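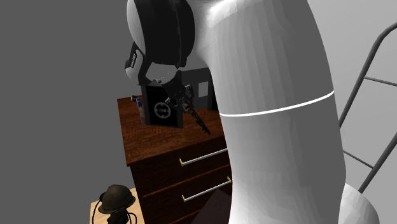

Light on one side, shade on the other.

Shadows: The Dark Thing That Follows You Around

by Yao-tsung Choi

You own a shadow. You didn't ask for one, you have never fed it, and it has never once helped with the dishes. It has no weight and no thickness. You can stomp on it as hard as you like and it won't complain. Your little brother can stomp on it too, and for some reason that is much more annoying.

So what is it?

A hole in the light

A shadow is a place where some of the light didn't get to. That's the short answer, and if you are reading this with your coat already on, you may go.

For everybody else: light travels in straight lines, as long as it has the same clear stuff, such as air, to travel through. It leaves the Sun, or a lamp, or a candle, and keeps going until it hits something. If the something is a window, most of the light goes straight through. If the something is you, it doesn't. You are what scientists call opaque (say it "oh-PAKE"), and so are bricks, potatoes and most cats.

Light that hits you either bounces off or gets soaked up. Behind you there is a patch of ground that was expecting some sunshine and isn't getting it. The patch has your shape, more or less, with your ears in the right places. It doesn't have your face, which is a pity on school picture day and a relief on other days.

Why you can still see inside a shadow

If a shadow is a place where the light is blocked, you might expect it to be pitch black, like the inside of a boot. But you can sit in the shade of a tree and read a book, provided you remembered the book.

Light bounces. It comes at you from the blue sky, the sidewalk, the wall of the house next door and your aunt's enormous white hat. All that bounced light sneaks in from the sides and partly fills the shadow up.

Out on fresh snow on a sunny day, look at the shadows. Many of them look blue. The direct sunlight is blocked there, and much of the light that gets in has come from the blue sky. People who paint snow learn this early. People who shovel it are usually thinking about something else.

Two kinds for the price of one

When you stand in the sun, you make a shadow on the ground. This is called a cast shadow, and it is the famous one. It gets all the attention.

There is another kind, and you are wearing it. One side of your nose faces the light and the other side doesn't. The side that faces away is darker. Artists call this a form shadow, and it helps your brain decide that a nose is a nose and sticks out.

Draw a circle on a piece of paper. It's flat. It could be a plate, or a coin, or a very boring pizza. Now shade one side of it with the edge of your pencil, dark near the rim and fading as you go in. The circle swells up into a ball. You haven't added anything but smudge.

Leonor Seixas, who teaches drawing to children in the town of Dotilgate, starts every new class with an egg and a lamp. The class draws the egg. Then she moves the lamp to the other side of the table and they have to draw it all over again. There are groans. "It's the same egg," somebody always tells her. She says to look at it again, and hands out more paper.

Long in the morning, stubby at noon

Go outside early on a sunny day and your shadow has legs like a giraffe. Come back at lunchtime and it has shrunk into a lump near your shoes. Just before supper it's a giraffe again, pointing the other way.

You haven't changed much in that time, apart from lunch. The Sun has changed its place in the sky. When the Sun is low, its light comes in at a slant and skims past the top of your head, and it has to go a long way before it reaches the ground. When the Sun is high, the light comes down more steeply and lands close by.

(The Sun isn't really marching across the sky. Earth is spinning and taking us along with it. People still say "sunrise," though, and it's too late to stop them.)

Long before there were clocks, people noticed that shadows swing around during the day in an orderly way. If you put a stick in the ground and mark where its shadow falls at different times, you have a clock with no batteries. It is no use at night, it takes cloudy days off, and it has never made anybody jump out of bed with a horrible beeping noise. That is called a sundial.

The park at Pirer has a sundial painted on the ground where you are the stick. You stand on the mark, put your arms up, and read the time off your own fingertips. In August there's a line to use it, made up largely of people with phones.

Fuzzy edges

Look closely at the edge of a shadow. Near your feet, the edge is pretty crisp. Up by the head it goes soft, as if someone had rubbed it with a thumb.

The Sun isn't a dot. It takes up a small round piece of the sky, and light comes from all parts of it. (Please don't look at the Sun to check. It can hurt your eyes for good.) At the edge of your shadow there are spots where you block part of the Sun but not the rest. Those spots get some light and miss some, so they come out medium gray.

The fully dark middle has a name, the umbra. The fuzzy border is the penumbra. These are excellent words and you should use them at dinner until you're asked to quit.

Make one yourself

You will need:
a flashlight
a dark room
a blank wall
your hands
4 or more fingers on each, if available

Set the flashlight on a table so that it shines at the wall. Put your hand close to the wall and look at the shadow. It's small, with neat edges. Now move your hand slowly back toward the flashlight. The shadow grows until it's the size of a bear, and it gets fuzzier as it grows. Close to the lamp, your hand blocks a much bigger share of the light.

Hook your thumbs together, spread your fingers and flap. That's a bird. Every hand shadow in the world is either a bird, a dog or a rabbit, and if yours comes out as none of these, say it's a Grulura. That is a rare animal that looks like whatever you just made.

Next, switch on a second flashlight, off to one side. Now your hand has 2 shadows. They are both paler than the first one was, and where they overlap there's a darker patch. Each lamp is lighting up the shadow made by the other. Soccer players under stadium lights often have several shadows at a time, and still miss.

The biggest shadow you've ever been in

You were in it last night. So was your bed, your street and every sleeping pigeon in town.

Earth is a huge opaque ball, and the Sun can light only one side of it at a time. The other side is shaded by the planet itself. We call that shade "night" and use it for sleeping, or for asking for another glass of water.

Earth's shadow doesn't stop at the ground, either. It stretches out into space in a long, narrowing cone. Now and then the Moon passes through it, and we get a lunar eclipse. The Moon dims, and often it turns a coppery red from sunlight that has bent through Earth's air on its way past.

Sometimes it's the other way around, and the Moon's shadow falls on us. That's a solar eclipse. Birds may go quiet, the air cools, and grown-ups stand in parking lots wearing cardboard glasses.

Words to know

Opaque: doesn't let light through.
Transparent: lets light through so you can see clearly what's on the other side.
Translucent: lets light through, but blurry. Wax paper is like this. So is the bathroom window, we hope.
Umbra: the darkest part of a shadow.
Penumbra: the fuzzy part.

Something to try tomorrow

If it's sunny, stand on a driveway in the morning and have a friend draw around your shadow with chalk. Stand in exactly the same place at noon and do it again in another color. Then trade, and draw your friend's. Write the time next to each one, before you both forget which was which.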